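The Trummer Book Journal, Second Edition

I read too much and I remember too little of it. That's how this journal started. A few years back I got two thirds of the way through a family saga before I realized I'd read it already (the drowned brother gave it away), and I went home that night and ruled up a notebook with a page for every book. Friends wanted one. Then friends of friends. Now I sell them from a spare bedroom in Valtley, and the second edition is finally back from the printer!

What you get is a hardback journal with 200 pages, one page per book, plus an index at the front so you can find things again. Each page has room for the title, the author, when you started and when you gave up or finished, and then a big open space for whatever you want to say. I fill mine with complaints about the narrator, mostly. There's a small box at the bottom marked "Who would I lend this to?" and that's the part people write to me about. One reader in Fakville told me she fills it in first, before she's past chapter one.

I left out star ratings in the first edition and oh boy, did I hear about it. I still don't love them. A book I gave two stars in college is one I now press on everybody I meet, so what was the two for? But fair enough, you asked, and there are five little blank stars in the top corner now. Color them in or ignore them.

Other things that changed this time:

The paper is heavier. Fountain pen people, I heard you. My own pen is a wet one and it doesn't show through.

There are 3 ribbons instead of one, in green, gray and a dark red. I use one for the page I'm on, one for the index, and one for the wish list at the back.

The wish list is longer. It used to be four pages and I filled mine by July.

The quotes section moved to the end of the book. Flurina Baumgartner, who did the lovely new layout, talked me into that one, and she was right. It was getting in the way where it was.

I also wrote a page of prompts for book clubs, inside the back cover. They're short. Things like "Which scene would you cut?" and "Did you believe the ending?" My own group at the Golotbridge library has tested all of them, and the one about the ending kept us there until they switched the lights off. We'd read a novel told by a girl in a lighthouse who may or may not be making up her sister. Teodor Hovland still thinks the sister is real. I don't, and I have a full page of reasons in my journal if he ever wants to borrow it.

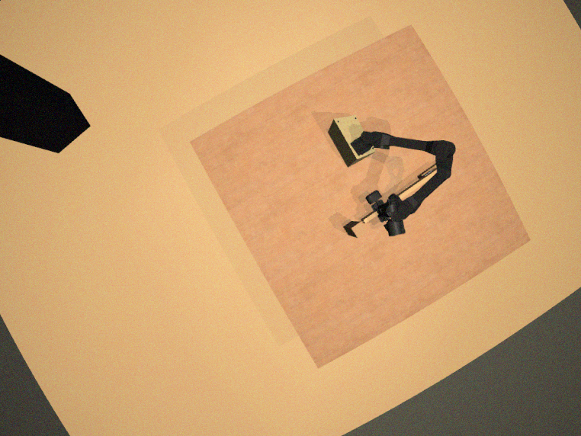

Anyway, back to the journal. It opens flat from the first page, so you can write with a book propped in your other hand, and the cover is a plain dark blue cloth that gets nicer as it gets scruffy. Mine has been in the bath twice.

The first printing was 2000 copies and they went faster than I could wrap them. I ordered 3000 this time, so there should be enough for everybody, including the folks on the waiting list (your emails went out first, check your spam folder). I pack orders in the morning and walk them to the post office before lunch. If you'd like a name written inside the cover for a gift, put it in the notes box when you check out and I'll do it in my best handwriting, no extra charge.

Refills aren't a thing, sorry, it's a bound book. If yours shows up with a bumped corner, send me a picture and I'll mail you another one.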